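Home | Setup | Grippers | Cameras | Flap test | Logs

14/12/2021
by Shiuli Matubbar

4. Box flap test, camera check

Do this before you compare the Clirketti gripper with the Kunport one. Fixed cameras only. Arm parked out of view, power on, brake set.

4.1 Put the box down, printed panel toward camera 1. Flap folded down over the front. No tape on it.

4.2 Set camera 1 so the flap edge runs near level across the view, with a bit of the print showing under it. Brand name half covered is fine, we want the edge crossing it. 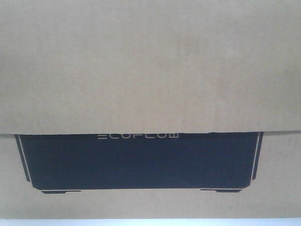
Irina Matei wrote back that she'd skip the level check altogether and let the Kiani controller correct the tilt, it did fine up to 10 degrees on her bench. OK for the Kiani. The Hurkel doesn't correct anything, so keep the check if you run both.

4.3 Lock the mount. Tug it. If it moves, lock it agian and go back to 4.2.

4.4 Exposure: fixed, never auto. Start at 200 and go up till the flap edge reads clean. Auto hunts when the fingers come in dark and you lose the edge right when you need it.

4.5 Close view next. Get in on the lettering and the flap edge, nothing else. A little slant is OK here. Soft focus is OK too as long as the edge tracker holds.
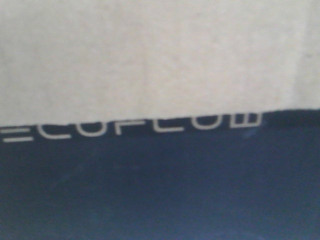
4.6 Save the edge line under the gripper name, not the date. Then load it in the controller and hit Verify. Code 418 means no edge found. Usually exposure, sometimes glare off the dark ink. Move the lamp, not the camera.

CAUTION: hands clear before Verify. On the Hurkel the arm jogs a little when the file loads.

4.7 Now the grippers. Same start pose for both, same lift path. Clirketti first, its the slower one. Limit closing force to about 700 on the controller scale, higher and the fingertips crease cardboard.

NOTE: creased flap = new box. Dont flatten it and carry on, the numbers drift.

4.8 Swap to the Kunport. Re-run Verify even if you touched nothing. Tool offset has to be typed in by hand on the Hurkel, the Kiani reads it from the flange.

4.9 Log slips and missed edges separately. Initials on every run. Send the log to Yoga Sinaga before you strip the bench.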